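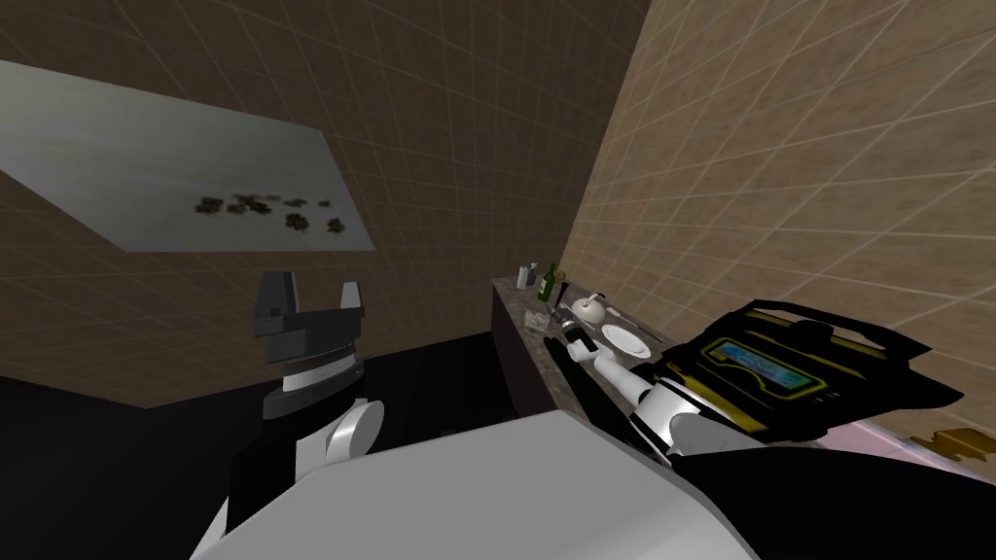

I was on page 30 of my biography of the poet Meireles when I found out he'd made up his own grandmother.

Let me back up. I'd been in Zeltberg since March, living over a bakery and spending my days in the town library, which has 2 desks and one decent chair. Meireles is the only writer the town ever produced, and even then he left at nineteen and was rude about the place in print. I loved him anyway! I'd loved him since college, and mostly I'd loved the grandmother, the one in the memoir who taught him to read from seed catalogs and smoked a pipe on the back step.

So I'm going through the parish book (fat thing, smells like a cellar) and I get to entry 2486, which is her burial. She died eleven years before he was born.

I read it again. I went out and ate a roll on the library steps and came back in and read it a third time. Same ink, same date.

The librarian looked over my shoulder and said, "Oh, the pipe lady. That was the neighbor."

"What neighbor?"

"At Irkel, up the road. He used to run off there when his father was drinking. She kept a goat called Neno. My mother bought milk from her."

Forty years of scholars, every one of them quoting that pipe, and I'd been about to join them. I asked what the woman's name was and the librarian thought for a good long while, and then she said she was sorry, everybody had just called her by the goat.

I walked up to Irkel that afternoon. It took longer than I'd been told and my shoes were wrong for it. There are four houses left and one of them has a back step, a wide flat stone with a dip worn in the middle, and I sat down on it without asking anyone. I had my notebook with me, and chapter one in my bag, all those nice clean sentences about blood and inheritance.

A man came around the side with a bucket and asked if I was from the water company.

I said no, I was family.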